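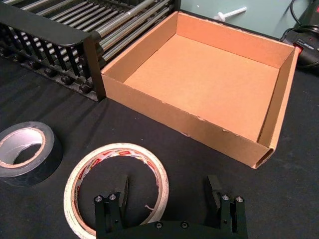
Shuzhen Kang told me straight off that she'd never trust a sync app again, and then spent the next hour explaining how she moved 200 folders with one anyway. We were on a call at 8 in the morning (her pick, I was barely awake!) and I'd asked what made her leave Nulleck after all that time.

"The upload page," she said. "It would take the files and forget the folders. I'd get one giant pile of stuff, and half of it was called final."

So she switched to Vurport, which keeps the folder tree as long as you drag in the top folder and not what's inside it. I didn't know that, and I've been using the thing for two years. She laughed at me for a while.

Her big tip is to pause everything else first. Phone backup, photo sync, the works. "I left my phone going the first night and it choked on a 13-minute video," she said. "Everything behind it just sat there."

I wanted to know about shared folders, because mine are a disaster. Hers were too. Anything Hanyu Li had shared with her came over as a shortcut with nothing behind it, so she had to ask him to download those himself and send them again. He did it in March, very slowly, with a lot of sighing.

Does she keep a second copy now? "Of course. On a drive in my desk." Which drive? "A cheap one. Don't put that in."

She's still got the old Nulleck account open, by the way. She says she'll close it once she's checked the tax folder, and she hasn't checked the tax folder.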